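The Long, Dry Life of the Office Whiteboard

By the staff of the Bonville Monthly

Every office has one, and every office has a theory about it. The whiteboard is where plans go to be circled twice and then half erased by somebody's sleeve. It hangs there through three reorganizations and a carpet change, and the only part of it that ever gets replaced is the marker, usually with another marker that doesn't work.

I have spent the better part of a month thinking about whiteboards, which I don't recommend. It began when our own office, two rooms over the Jodari bakery in Bonville, moved its editorial calendar off a shared computer file and back onto the wall. The file had 83 tabs. The wall has one, and you can read it while holding a sandwich.

The trouble started with the tray. You know the tray: the metal lip along the bottom of the board where things are put so that they can be found. Ours held an eraser gone the color of a storm drain, a dried-up green, a magnet in the shape of a pear, and a paper clip that had been straightened by someone during a long meeting. It did not hold a marker that would write the word "August."

This is the normal condition of the tray. A person picks up a marker, finds it faint, shakes it, tries again, makes a face, and sets it back down for the next person to discover. I have done it myself. I have done it twice with the same marker in one morning, as though it might have had time to think things over.

The cure is dull. A dead marker goes in the trash at the moment of death, and a fresh one comes out of the supply closet. Fresh ones often come wrapped, and the wrapper should go in the trash too, where in our office it goes only after a stay on the tray. At Mkhize Office Supply, the shop on the square that has sold Bonville its envelopes for as long as I've been buying them, markers are sold loose from a bin or bagged, and the bagged ones cost more. I bought bagged. I liked the idea that nobody had tried them on the back of a hand.

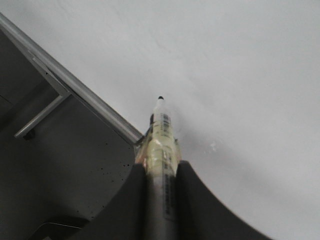
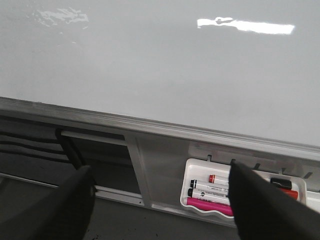
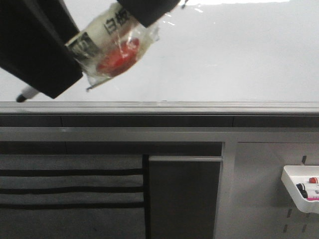 Should markers be stored standing up or lying down?

Lying down. Kept flat, the ink stays spread evenly through the felt core. Stored with the tip up, a marker tends to go pale at the tip, and stored with the tip down it can write too wet and leave a blob at the start of each letter. A tray along the bottom of the board does the job, provided the caps are on.

The caps, of course, are the whole difficulty. A cap pushed on until it clicks will keep a marker going for months. A cap set on politely, the way one rests a hat on a newel post, will keep it going until lunch. In our office the click has become a small moral test. People listen for it.

Then there is the matter of the board itself. A neglected one develops ghosts, the faint gray traces of old writing that no eraser will lift. Our board in its early weeks had ghosts that predated us, left by the insurance agency that had the rooms before. Under a low sun you could make out a column of figures ending in 2461, underlined hard. I never learned whether this was good news or bad for the insurance agency, but they did move out.

Ghosts mostly come from leaving ink up too long and then going at it with a dry eraser that is itself full of ink. A damp microfiber cloth once a week takes care of most of it. For the stubborn ones, write over the old mark with a fresh dry-erase marker and wipe right away, and the new ink loosens the old. It feels like a prank, but it works often enough that I keep doing it. Save the spray cleaner for last, and skip anything gritty. A scratched board holds on to ink forever.

Erasers deserve a word, and the word is "wash." The felt kind can be vacuumed or brushed off outdoors, downwind of your good shirt. The cloth kind can go in the sink with a little dish soap and dry overnight.

Our sister office in Vuvville, which has a bigger board and a bigger opinion of itself, keeps a sign-out sheet for the red marker. I laughed at this until I went to mark our deadlines and found that red was the one color we were out of. It's back on the list for Mkhize, along with a second eraser and, by popular request, another pear.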